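Clearing the shared table: order of work and bin placement
Speaker notes, Zurnia facilities afternoon, Friday, 2.30 pm
Vasanthi Herath, Hendetti

Slides 1 to 3. Opening

Nineteen slides. Keep the first three short. Most people in the room look after at least one shared table and already know what it looks like by mid-afternoon.

State the scope. The talk covers one table, one bin and one pass. It doesn't cover kitchens, wet areas or sharps. Anyone with food prep questions can catch me at the tea break.

Define the two classes before going further. "Residents" are things that live on the table: laptop, mouse and pad, controller, tape, bottle, cables. "Rubbish" is everything that arrived with somebody's lunch or delivery and was left. The whole procedure depends on sorting by class before anything is picked up. A visual check is enough. No labels are needed, although Lindholm (our second floor) did try them and the adhesive marked the tabletop.

Slides 4 to 6. Bin position

The bin goes to the table. Carrying rubbish to a bin at the door adds walking and drops crumbs along the route. Set it on the floor against the front edge, on the side you are working from, with the opening clear of the tabletop overhang.

Liner: light gauge is adequate for dry waste. Fold the loose edge over the rim before starting. We buy the Illow liners, 602 mm across the mouth when laid flat, which leaves a usable collar on a standard office bin. A liner with no collar slips in as soon as cardboard goes on top of it.
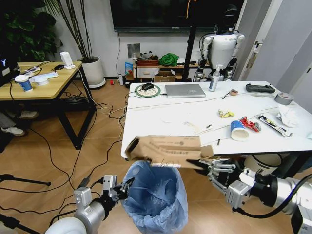
Flattened board can still be longer than the bin is wide. Bring it in end first and let it drop at an angle. If it bridges the rim, take it out and fold it again. Pushing down on a bridged piece pulls the liner off the rim, and then the bag has to be reset with rubbish already in it.

Question that usually comes up: why is cardboard going in a lined bin at all? At Hendetti the board is pulled out at the dock, where there is room to do it. Sites with a separate paper stream should put a second bin under the table and sort as they go. Both arrangements work. Changing between them halfway through a pass doesn't.

Slides 7 to 11. Order of work

Read the list aloud, then leave it up.

1. Bulk first. Cardboard and large packaging. These hide smaller pieces and take up the area you need for your hands.
2. Cups and drink containers. Check for liquid before tipping. A cup lying on its side may have a mouthful left against the lower wall.
3. Wrappers. Long tube-shaped ones should go in lengthwise or be folded once.
4. Tissues. Tongs or gloves if the site requires them.
5. Fragments. Torn corners, bits of wrapper, small dark specks you can't identify at a distance.

Residents aren't moved in steps 1 to 5. People want to square up the laptop and coil the cables while they are there. That belongs to the second pass, and mixing the two is the most common fault I see when training new staff. The pass gets longer, and wrappers get missed behind whatever was shifted. 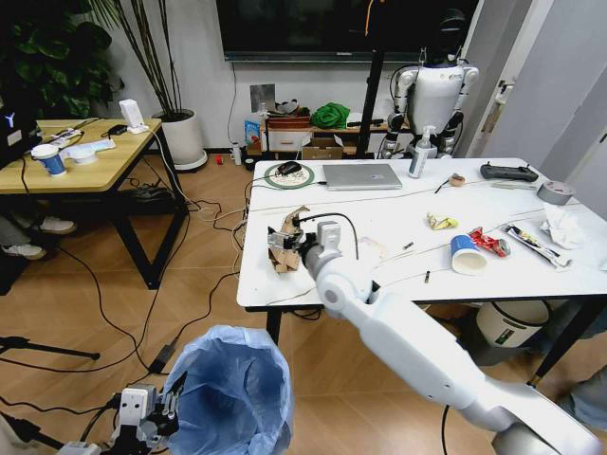

Cardboard near the left front edge, paper cup on its side, wrappers across the middle. Laptop, mouse pad and tape are residents.

Spend a moment on the middle of the table. Rubbish collects there because the residents occupy the back and the sides. On a rectangular table against which people stand or sit on the long side, the middle is also the furthest comfortable reach. Work from the near edge inward. Reaching over rubbish to get at other rubbish drags sleeves through it.

Cables: lift wrappers straight up off a cable, don't sweep them sideways. Thin white cable on a white tabletop is easy to overlook, and a sideways sweep will take the mouse with it.

Unknown items: small round things, sticks, rods, bits that could be part of a pen. Rule is to leave them. A discarded cable tie costs nothing if it stays on the table until tomorrow. A stylus in the bin costs a replacement and a form.

Slides 12 to 15. Timing and load

The target for one table is 4 minutes, from placing the bin to stepping back. Our heaviest single bag from a shared table last September came in at 1310 grams, nearly all of it damp cardboard. Dry waste of the same volume is far lighter, and the liner copes with it easily. Fill height matters more than weight. Stop at the rim.

If the contents are above the rim before step 5, tie off and reline. Don't compress by hand.

Slides 16 and 17. End state

Pass criteria for the first pass: rubbish off the tabletop, residents where they were, cables undisturbed, bin contents inside the liner. Straightness is not assessed. Dust is not assessed.

Long packaging on top of the load should be turned down into the bag before the bin is moved.
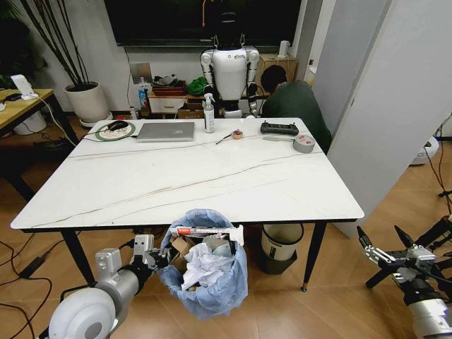
Slides 18 and 19. Second pass and handover

Second pass is wiping and squaring. Lift each resident, wipe beneath it, put it back. Dark-trimmed edges and veined tops hide smears, so check them from a low angle against the light. Tape rolls go down flat.

Handover is one line in the room log: table, time, unknown items left. Hand around the blank log sheet here. Take questions until 3.15.

Filed under: Workplace upkeep > Shared spaces > Talks and handouts

Comments

deskside_mel: Was in the second row for this. Could the log sheet be put up as well? I left mine on the chair.

R.P.: We run the passes the other way around, residents into a tray first, then everything left gets binned. Quicker with a big table, but you do need the tray.

Vasanthi Herath: R.P., that's fine where the same person sets the tray back. Ours are different shifts. Mel, sheet is going up with the slides.

tobruk_st_office: What do you do about cups with tea in them when there's no sink on the floor?

Vasanthi Herath: Lidded bucket on the trolley, emptied at the end of the round.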